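The Mug That Promises to Fix Your Morning

5 min read
74 shares · 32 comments

The pitch for mindful coffee is simple enough. You buy a heavier cup, you pay more for it, and your day slows down. Fureck, a housewares firm that started out in candles, has been selling this idea since spring, and its handmade mugs come with a card telling you to hold the cup for three full breaths before you sip.

I held mine for three full breaths. Then I drank the coffee. It tasted like coffee.
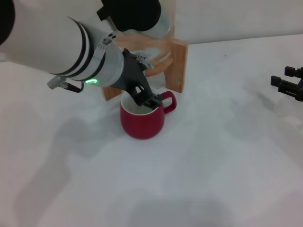 Photo: Thitima Thongsuk

Ceramic has its fans, and some of what they say is fair. A thick wall takes heat out of the drink at first, then gives a little back. If you warm the mug with tap water beforehand, you might get a few extra minutes. Patmont, a smaller maker, says its clay "keeps the moment longer." I asked how long a moment was and got a brochure.

The brochure mentions a survey of 622 customers, most of whom felt calmer after switching cups. These were people who had already spent $74 on a mug. I would want to feel calmer too. There was no comparison group drinking from whatever was in the cupboard, and the company couldn't tell me what question had been asked.

Color is the other big claim. Red is supposed to make coffee seem sweeter, or warmer, or stronger, depending on which label you read. Taste is easily swayed, so I don't rule it out. But a nudge in a tasting room is a long way from a better Tuesday-type morning with the bus running late — and the labels skip that part.

Then there is the advice about where to drink. Bowen, which sells a guide to "quiet kitchens," wants clear counters, pale walls and nothing to look at. I tried it for most of August. I got bored and read the back of the cereal box.
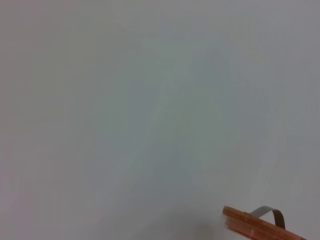

What the money buys

At a secondhand shop in Dallby, good stoneware goes for $3 apiece. I bought two. One has a chip near the handle and holds heat as well as the Fureck does, as far as my kitchen thermometer can tell.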